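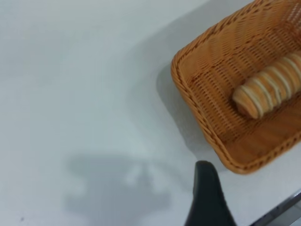 Wicker basket on the white tabletop.

3/6/22

Willow soak trial, Flamton stock. Two bundles, both cut to 245 mm, same tub, lid on. Bundle A in plain tap water, bundle B with the Wuvel softener at the strength printed on the tin.

Dry weight of A was 289 g. Did not weigh B before it went in; redo with the next delivery.

Bend test over the 50 mm former:
- A: bark side cracked on the thicker rods, thin ones fine
- B: no cracks, but the surface feels slick and the rods creep back after clamping

The creep matters more for borders than for siding. A border that relaxes overnight opens up at the corners, and the Oltham pattern has tight corners already.

Greenberg sheet gives soak times for brown willow only. Ours is buff, so ignore the table. Former needs sanding, there is a ridge near the left screw. Leave B clamped until the next check.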